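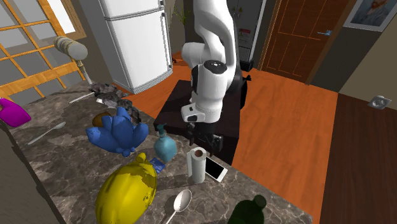 olton_kitchens
Posted 24/04/2018
Has anyone lived with real marble in a kitchen they cook in every day? We are redoing ours and the yard in Plokow quoted 3,000 for the slab, sealing included. I want a mottled gray, brown and cream pattern like the counter in the render, with room to leave a spoon and everything else out on it. My wife wants quartz. We cook with a lot of lemon and tomato.

tilefan19
Don't. Lemon will etch it within a week. Sealer stops stains, it does nothing for etching.

medeiros_stone
I fit both. Etching shows worst on dark polished slabs. On a busy pattern with a honed finish you have to get down at eye level to find it. Ask for honed and see if the price moves.

tilefan19
You can still feel it with your hand. I had honed and I hated it. Ripped it out last November.

Flasby
Ours has been in nine years. It has rings by the stove and a chip at the sink — I stopped looking at them. Reseal once a year, takes an evening.

olton_kitchens
Is the chip fixable?

Flasby
Resin fill. I was quoted 100 and left it.

medeiros_stone
Get an offcut before you pay a deposit. Put half a lemon on it overnight, cut side down, and look at it in the morning.

olton_kitchens
Yard is saving me a piece from the same block. Will post what it looks like.

tilefan19
Try red wine on it too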